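Wolura Travel Accessories Listings, Release 2

Summary
This collection contains 1,317 product listings for small travel goods: luggage tags, document wallets, toiletry cases, packing pouches and key holders. The listings were supplied by Wolura and its two catalog partners, Vekus and Gerlach. Each listing is stored as one row of a tab-separated file.

Fields
Every row has 22 fields, among them item number, title, material, closure type, outside dimensions in inches, color name, imprint method and gift packaging. Empty fields are left blank. Prices have been removed at the request of the partners.

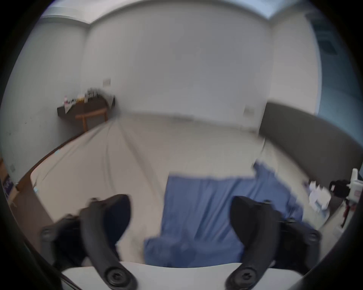

Dimensions are given in the order width, height, depth. Fractions found in the older Gerlach listings were converted to decimals, and the original wording is kept in the field named size_text. Material names were not standardized; "man-made leather" and "faux leather" therefore appear as separate values.

Known Issues
Five Vekus listings carry the same item number as a Wolura item. Use the supplier code together with the item number when joining tables. Color names differ between suppliers and should not be compared directly.

Terms of Use
The listings may be used for research and internal testing. Resale of the text is not permitted. Please credit the collection as "Wolura Listings, Fallitz edition."

Last updated: February 2, 2020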